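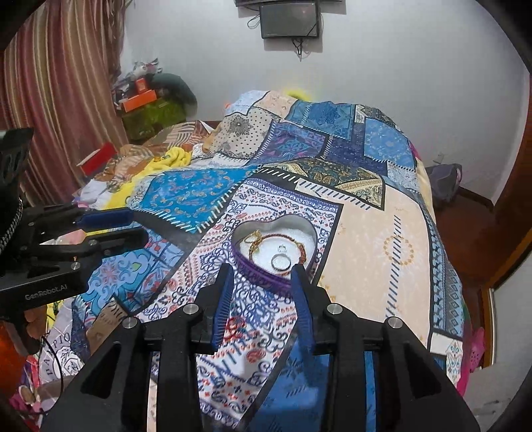 About Hurnora

Hurnora helps small companies and schools decide whether to buy automation equipment, and how much to set aside if they do. We don't sell machines and we take no commission from anyone who does.

Yichen Lu started the firm after reading one too many payback charts. The purchase price is the easy line in a budget. Spare parts, training, software renewals and the weeks when the thing sits idle are harder, and vendors tend to leave them for later -- usually after the order is signed.

We have reviewed 1133 equipment quotes so far. Most needed a second look. A fair number needed the bin.

What we do

Budget reviews for grippers, arms and hand-held tools. Two-year cost plans. Side-by-side quote checks, including trial terms and return shipping.

Our Varnis worksheet has 13 questions and is free to download. If your supplier can't answer them, wait.

Orders under $500 we won't review. Our fee would eat the savings.

Bookings for October are open.

Page updated September 20, 2023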